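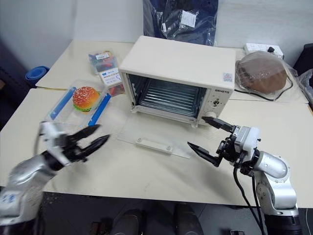 **Grorkley Allotment and Garden Association**
Minutes of the general meeting, 23 November 2022, Girkbridge Hall, small room

**Present:** Rostam Hashemi (chair), M. Bielecka (minutes), D. Pruitt, L. Okafor, J. Sandoval, T. Wren, P. Castellano, and plot holders as per sign-in sheet.

**Apologies:** H. Lindqvist, A. Moss.

Meeting opened at 7:05 p.m.

**1. Minutes of the last meeting**

Approved with one correction. Under item 4, "north gate" should read "east gate." Proposed D. Pruitt, seconded T. Wren.

**2. Matters arising**

- East gate latch. Replaced by P. Castellano. It sticks when pushed from the outside and has to be lifted slightly. Members are asked to check that it has caught before they walk away. Two reports of the gate standing open in the past month.
- Dumped tires by the lower path. The township took them away. No charge.
- Letter to the owner of the field behind plots 30 to 38 about brambles. No reply. L. Okafor to write again and keep a copy this time.

**3. Water**

J. Sandoval reported that the standpipes were shut off at the main valve after the first hard frost and the lines drained. The tap by plot 12 had already split and will need a new fitting before spring. Ostus Plumbing quoted $285 for the fitting and for raising the pipe so it no longer sits in the wet ground by the path.

T. Wren asked if a member could do the job for the price of the parts. J. Sandoval said the pipe would have to be cut back to the joint and he would not want to do it himself. Agreed to accept the quote. Carried, one against.

Members with rain barrels should empty them or leave the spigot open. One cracked last winter and flooded the neighboring plot's garlic.

**4. Accounts**

Balance at the bank is $924 after the insurance was paid. Four plot rents are still outstanding. Reminders went out by mail in October and will go out again by email. Under the rules, a plot with rent unpaid at the end of January goes to the next name on the waiting list.

P. Castellano asked whether the rent would go up next year. The chair said he did not expect it to but would not promise before the water bill came in. Discussion followed on whether large plots should pay more toward water than small ones. No proposal was made.

**5. Waiting list**

Currently 15 names. D. Pruitt suggested splitting the next two large plots that come free into halves, as was done with plot 9. L. Okafor was against this, saying that half plots leave no room for fruit bushes and people give them up sooner. A show of hands favored splitting one and seeing how it goes. D. Pruitt to mark out the line when a plot is available.

**6. Bonfires**

Three complaints from houses on Bielecka Road (no connection with the minutes secretary, who asked that this be noted). Smoke was blowing toward the houses on a Saturday afternoon with laundry out. The current rule allows fires from November to March, after dusk, with dry material only. The chair said the rule was fine and was not being followed. A notice will go up on the shed door. Anyone burning treated lumber or plastic will get a written warning.

T. Wren asked for a shared burn spot away from the road. The only open ground is by the compost bays, which J. Sandoval thought too close to the hedge. Left for the next meeting.

**7. Manure delivery**

The stable can deliver one load in January if the ground is hard enough for the truck. It will be tipped at the turning circle as before. Members can take up to six barrows each in the first week, after which anything left is open to all. Please do not park in the turning circle that week. H. Lindqvist has offered by note to lend a second wheelbarrow.

**8. Seed order**

Forms to L. Okafor by the end of next week, with payment. Late forms cannot be added. Onion sets and seed potatoes are on a separate sheet this year. The supplier has dropped the blue squash and there is no substitute listed.

**9. Any other business**

- A gray fleece and a pair of pruners were left in the shed. Claim from P. Castellano.
- The shed code will change on the first of the month. The new one will be given out in person and should not be texted around.
- M. Bielecka asked for someone to share the minutes next year. No takers yet.
- T. Wren reported rats under the pallets on plot 21. The plot holder has agreed to move the pallets.

**Actions**

| Item | Who |
|---|---|
| Second letter about brambles | L. Okafor |
| Confirm job with Ostus Plumbing | J. Sandoval |
| Rent reminders by email | M. Bielecka |
| Bonfire notice | R. Hashemi |
| Book manure load | D. Pruitt |

Meeting closed at 8:40 p.m. Next meeting in January, same room, date to be confirmed with the hall.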